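霍普金学院橄榄球队招聘:新闻与媒体事务助理(兼翻译、兼提水)

发布日期:2018年6月26日
工作地点:贾勒姆(Jarham),客场比赛期间随队前往各地
岗位性质:全职,合同期一个赛季,可续签
直接上级:媒体事务主管 Hywel Vaughan

先说清楚一件事:这个岗位不招球员。去年的招聘启事写得过于热血,结果收到的简历里有一大半附了四十码冲刺成绩。跑得快我们欢迎,赛后从球场到新闻发布厅要穿过整条看台通道,还要上两层楼梯,跑得慢的人赶不上教练的第一句话。可是四十码成绩请不要再寄了。

关于我们

霍普金学院橄榄球队(下称“霍普金”)在贾勒姆打主场。我们的主场能坐多少人,取决于当天有没有下雨。上赛季的战绩官网上有,这里不重复。球队的中文报道始于三年前,当时一位留学生在论坛上逐场写战报,写得比我们的官方战报好看,于是学校把他请来做了两个赛季。他今年毕业了,去读法学院,临走留下一份用词表和一盆仙人掌。用词表您需要继续维护,仙人掌也是。

中文读者比我们原先想的多,也比我们原先想的严格。把“安全卫”写成“安全后卫”,会有人来信;把“弃踢”写成“射门”,会有很多人来信。这些信都由您来回。

您每天要做的事

赛季从九月开始,但工作从八月的训练营就开始了。训练营期间,您每天早上六点半到场,领当天的采访名单,核对谁可以受访、谁膝盖上绑着冰袋不愿意受访、谁的教练不许他受访。名单定稿之后一定还会改,请用铅笔。

比赛周的安排大致固定:周初是主教练发布会,周中是球员采访时段,赛前一天发布比赛资料包,比赛日从开赛前四个小时干到最后一位记者离开。最后一位记者通常是本地报纸那位老先生,他写稿用两根手指,请不要催他。

具体职责如下:

一、发布会记录。主教练说话快,句子常常没有结尾,您要当场记下来,半小时内整理成英文文字稿发给到场媒体,当晚再出中文稿。教练没说完的句子,请让它保持没说完的样子。前任曾好心替他补完一句,第二天四家媒体都引用了,教练花了一个星期解释自己没有打算更换首发四分卫。

二、混合采访区秩序。赛后球员从更衣室出来,站到各自的牌子前面。您负责牌子,负责让球员站到写着自己名字的牌子前面,并负责在时间到了之后礼貌地把话筒从他们面前挪开。进攻线球员一般没有人采访,但牌子照样要摆。他们会来看。

三、战报与新闻稿。每场比赛中英文各一篇,终场后两小时内上线。中文稿不超过一千五百字。我们不用“血洗”“屠杀”“王者归来”,也不用“虽败犹荣”,后者上赛季的额度已经提前用完了。

四、媒体证件。审核申请,制作证件,比赛日在东门发放。每场都会有人声称自己的证件昨天还在。请查名单,名单上没有的,不管他认识谁,都请去售票处。

五、数据。比赛统计由专人负责,您只管核对姓名、号码和位置。我们有两名球员同姓,号码只差一位,一个是近端锋,一个是弃踢手。请务必分清,他们的母亲都订阅了新闻稿。

六、社交媒体。您写中文账号,不写英文账号。英文账号由别人写,写得如何与您无关,请不要在上面留言。
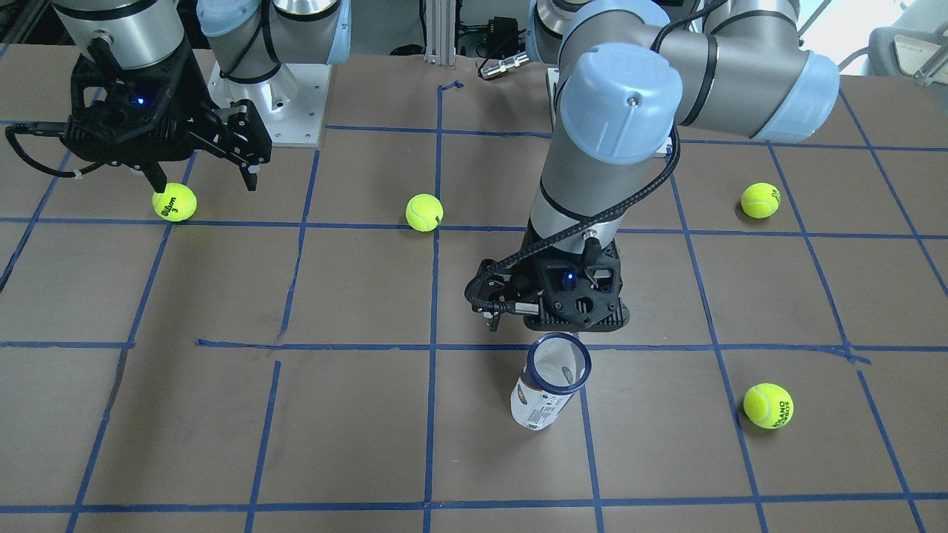 以上六项之外,还有一些写不进职责说明但每周都会发生的事:打印机卡纸,发布会背景板倒下来,外地记者问贾勒姆哪里能吃到像样的晚饭。第三个问题的标准答案是贾尔瑟姆(Jultham),开车过去就行,别再让他们去体育场对面那家了,去年有两位摄影记者因此没赶上下半场。

遇到坏消息的时候

球队会输球,球员会受伤,偶尔还有人在不该出现的地方出现并且被拍到。这类事情由 Hywel Vaughan 统一回应,您不需要表态,也请不要用表情表态。有记者打电话问您“私下里怎么看”,请记住电话里没有私下。伤病信息只按队医批准的措辞发布,“下肢不适”就是“下肢不适”,不必翻译成更具体的部位。

每年招生季前后,会有陌生人来信打听高中球员的去向。此类来信一律转合规办公室,不回复,不暗示,不发眨眼睛的符号。

我们希望您具备

中文写作流畅,有已发表的体育稿件。发表在哪里都可以,校报、论坛、个人博客都算,只要标点是对的。

英文听力过硬。过硬的意思是,在乐队练习鼓点的背景下,能听懂一位含着护齿说话的外接手。

懂橄榄球规则。不需要懂到能和裁判争论的程度,懂到那个程度的人往往不适合坐在新闻席。您应当能在不查资料的前提下,用三句话向编辑说明什么叫“非法阵型”,并且编辑听完没有更糊涂。

能在周末和夜间工作,持有效驾照,能搬动一箱印好的资料包,每箱三百份。

新闻席上不欢呼。这一条看起来容易,每年都有人在第一场主场比赛就没做到。对方达阵时也不许叹气。

有以下经历者优先:做过赛事现场口译;剪过短视频;在暴雨中保住过一台笔记本电脑。

我们不太看重的

毕业院校、绩点,以及您支持哪支职业球队。后者面试时请不要主动提起,办公室一共就这么大,矛盾已经够多了。

待遇

薪资按学院行政岗位标准执行,面试时会告知具体数字。可以提前透露的是,它不会改变您的生活。学院提供医疗保险、带薪年假(请勿申请九月到十二月之间的日期,系统会让您申请,Hywel 不会批)、客场交通与住宿。住宿为双人间,室友是统计员,为人安静,睡前会念数字。

比赛日提供工作餐。工作餐是三明治。素食者也有三明治。

另发球队外套一件,尺码只剩特大号。

试用期三个月。客场最远的一站是科尔蒂登(Coltidden),大巴单程要坐一整天,回来的路上您要在车上写完战报,车上的网络时有时无,请养成随时存盘的习惯。

如何申请

请将以下材料用一封邮件寄给媒体办公室,邮箱地址见学院官网招聘页:

中文简历和英文简历各一份,每份不超过两页。

两篇中文体育稿件,其中至少一篇写的是一场难看的比赛。好看的比赛谁都能写,我们想知道零比三的时候您怎么凑够篇幅。

一段五十字以内的说明,回答这个问题:主教练在发布会上把对手学校的名字说错了,您的文字稿怎么处理?没有标准答案,但有几种答案会让我们不再往下读。

邮件标题请写“媒体助理申请”加您的姓名。标题写“不看后悔”的,我们去年没看,至今还好。

截止与流程

申请收满为止,收满的标准由 Hywel 决定,建议早投。初选后安排笔试,形式是看一段发布会录像,一小时内交英文文字稿和中文稿各一份。录像是真实的发布会,中间有一段背景板倒下的声音,不必记录。

笔试通过者到贾勒姆面试,路远的可以改为视频面试。面试官两人,Hywel Vaughan 问写作和新闻方面的问题,另一位是防守组助理教练,他只问一个问题,每年都不一样,我们事先也不知道。

未入选者我们也会逐一回信。信写得短,请不要从中寻找深意。

录用者须在八月训练营开营前到岗,与前任交接用词表。仙人掌两周浇一次水,现在放在新闻办公室朝南的窗台上,到岗后请先把它转个方向,它已经往左歪了一整个春天。

霍普金学院体育部媒体办公室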